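4.2 The room and its light

I should say something about the room, because half of our disagreements came back to it. When Marlene MacPherson and I started the sorting study in November, we thought of the space as a place to put shelves and people, and that was that. We wrote a lot about the objects and one line about the building. Then the ratings came in, and the same sponge was "yellow" to one sorter and "kind of orange" to the next, and Harvey Kowalchuk (who has sorted more small household things than anyone I know) told us to look up.

So we did! The ceiling is white corrugated metal or something close to it, and the fluorescent fixtures hang in staggered rows that run toward the back. One wall is red brick. None of this was picked for the study. We got the room through Skonlow, and we were happy to have it, but a red wall on one side and white ribs overhead do funny things to a pale object, and we hadn't planned for that at all.

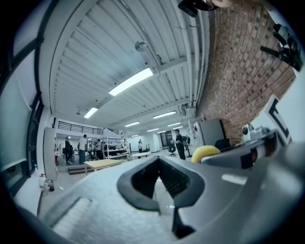 Harvey's idea was that people standing nearer the brick would call things warmer than they were. I liked it right away and Marlene didn't, so we checked. We went back through all 743 color judgments from the first round and marked where the sorter had been standing. We had to drop the ones where the position wasn't written down (my fault, I was keeping the sheet), and that left us with 653. The brick side did lean warmer, mostly for yellows and creams. Blues hardly moved. I'd be careful with this, though — people near the brick were also nearer the cabinets, and they tended to hurry.

For the second round we kept the room and changed the habits. Each sorter now picks an item up, turns it over once, and names the color before walking anywhere with it. Brayden Sutherland wrote the new instruction card, which is a lot shorter than mine was, and it got us down to 3 bins for the soft items, where before we had let people make as many as they liked. Soft things are the real trouble in a study like this. A ball and a sponge can end up in the same bin for one person and on opposite shelves for another, and both of them will give you a perfectly good reason.

We didn't swap out the lights. Ginevra Cocco asked us to try it with half of the fixtures off, and I'd still like to, but the labels on the lower shelves are small and our sorters wanted to be able to read them. Section 5 goes through the bin counts for both rounds.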